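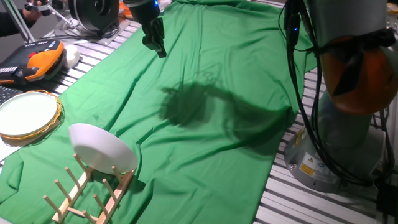
Gilmar Siqueira told us that he had never once thought of a dish rack as a piece of furniture until he moved into a flat without room for one, and that he had missed it more than the armchair. We have kept his remark in mind throughout this section, for it says rather neatly what many of our households told us at greater length.

Figure 4. A white round plate standing between the pegs of a light wooden rack, on a green cloth. A second plate, with a woven gold-coloured rim, lies flat further to the left.

4.2 Standing and lying plates

We asked 40 households to keep a washing-up diary through November, and between them they sent us 424 entries, many of them far longer than we had dared to hope for (one ran to several pages and took in a family quarrel over teaspoons). What struck us on reading them was how often people wrote of the rack and the cloth together. The rack was for the plates one used every day and the cloth for everything else – serving dishes, lids, the good china, anything a person felt uneasy about leaving on its edge.

The two ways of putting a plate down can be seen side by side in Figure 4. A peg rack of this sort holds a plate by its lower edge and leaves the face open to the air, and our diarists were fond of it for that. Decorated rims were another matter. Several people in the Pelon group wrote that they would never trust a patterned plate to the pegs, though none could recall a chip that had come about in that way, and one grandmother laid hers flat on a folded towel every evening as her own mother had done.

The Zwahlen group, who mostly had larger kitchens, were a good deal less particular and stood nearly everything upright. We return to their diaries in section 4.3, where the matter of bowls is taken up.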